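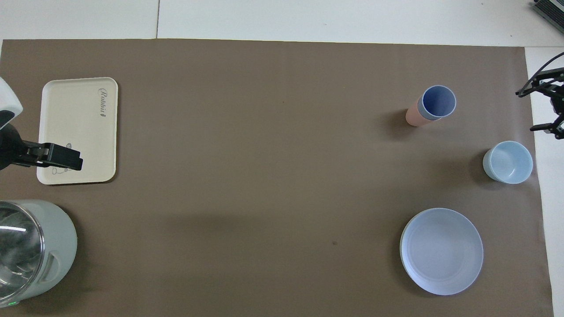

Ghizlane Ait Ali wrote to me after the August talk to say that I had got the tea break wrong from start to finish, that I'd spoken of it as a kindness the firm does its people, and that where she worked it had always been the people who did it for each other, with the firm looking on at the clock.

By Citlali Alvarado
January 2, 2023
Print this page | E-mail to a friend
Shared 524 times | 40 comments

Notes for the Undgate talk. Read slowly, and wait for the latecomers to find a chair before you begin.

Start with Ghizlane's letter. Read the bit above out loud, all of it, and then tell them I've been turning it over for months and I think she is largely right. Thank her by name. Then say good evening (I forgot last time and launched straight in, and I could see people still taking their coats off).

First part: what I said in August. A short version will do. I said that when Stivex moved its Sadorville office to the new building, they took out the little kitchen at the end of each corridor and put in one big smart one downstairs, with good cups and soft chairs, and that people stopped going. I blamed the stairs. Gumaro Cuautle, who had sat at the same desk there for years, was very patient with me on the telephone and said that stairs had nothing to do with it. In the old place, whoever got up first asked the others what they wanted. You can't very well do that when the kettle is two floors down and you'd have to carry six cups back up again.

Pause here. Someone will laugh at the six cups, and they should be allowed to.

Second part: the asking. This is the heart of it, so don't rush, Citlali. Making a hot drink for somebody means remembering that they take it strong, or that they gave up sugar and would like it not to be mentioned. It's a small bit of knowledge, and we carry it about for years - I could still tell you how my first manager had hers, and I couldn't tell you what half of our work was for. Ask the room to think of one person whose drink they know by heart. Give them a good long moment with it.

If there is time, the Abu Hammour story. Tiburcio Quezada spent his first weeks there hardly speaking to anyone, a shy man in a loud office, and what changed matters was being handed the tray one afternoon by a colleague who had to take a call. He went round every desk. By the end of it he had talked to more people than in all the days before, and it was the easiest sort of talk too, milk or no milk. Don't make it sound like a miracle. He told me he got most of the orders wrong.

Third part: what an office can do. Keep this light, it is the part where I tend to lecture. Put the kettle where people can hear it. A tray that one person can manage is worth more than a fancy machine. Leave the biscuits alone - please don't let anyone draw up a biscuit policy. And if you are the one in charge, take your turn, and wash up afterwards.

Farhad Nouri will very likely ask about people who work from home, as he did last time. I haven't a full answer for him. I can say that a telephone call with a cup in your hand is a nicer thing than a meeting, and that I would love to hear from anyone who has found a way that doesn't feel like homework.

Questions after that. Remember to repeat each one for the back rows, and leave a few minutes at the end for the urn, which the hall needs emptied before we lock up.

Print this page | E-mail to a friend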